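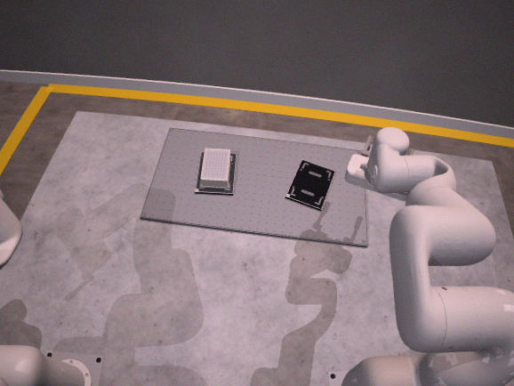
The Dreltine water meters are coming to Pistthorpe, and we are told they will save us money

Residents on the north side should have the letter by now. It runs to 6 pages, it has a smiling faucet on the cover, and it says that every home in Pistthorpe will get a new Dreltine meter before the end of March. The old ones, the letter says, are "reaching the end of their useful life." Mine was put in nine years ago and reads fine.

I don't mind new meters. I mind being told that they pay for themselves when the letter never shows the sum. The one figure offered is that a typical household could save "up to" 5 percent on its bill. Up to is doing a lot of work there. Zero is also up to 5.
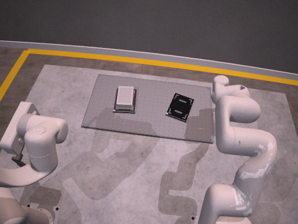
3 min read

The saving is supposed to come from leak alerts. The meter notices water running all night and sends a message to your phone, you call a plumber, and the leak stops costing you. Fine, if you have a leak, and a phone that gets the message, and a plumber who picks up. A house with tight pipes saves nothing and still pays the new service charge, which is on page four in smaller type than the faucet.

I asked the town how many homes were in the trial on Sibiya Street last year. The answer was 817, out of 971 that were invited. That is a good turnout and I give them credit for it. When I asked how many of those homes ended up with a lower bill, I was told the results were "encouraging across the board" and that a summary would be posted. It hasn't been posted. I looked again this morning.

Emerson Falcão, who lived through the trial, sent me both his bills. His water use was almost the same before and after. His total went up, and the whole of the difference is the service charge. He did get one leak alert, at 3 a.m., for a toilet that had already been fixed. He says the installer was polite and cleaned up after himself, so there's that.

Fadi Daher on the same street had a better time of it. The alert caught a split hose behind his washer and he figures it spared him a new floor. I believe him. I would just like to know how many Fadis there are for every Emerson before the whole town signs up.

Then there is the contract. Billing moves to a company called Grurkitero, which will hold the hourly readings. Hourly readings show when you get up, when you shower and when you are away for the week. The letter says the data is "secure" and leaves it there – no word on how long it is kept, or who else may see it.

You can ask to put off your installation. The form is at the front desk in town hall, and you have to ask for it by name (meter deferral request), as it isn't out on the rack with the others. Deferring does not get you out of the service charge. I checked that twice.

The public meeting is at 7 p.m. in the library basement. Bring an old bill.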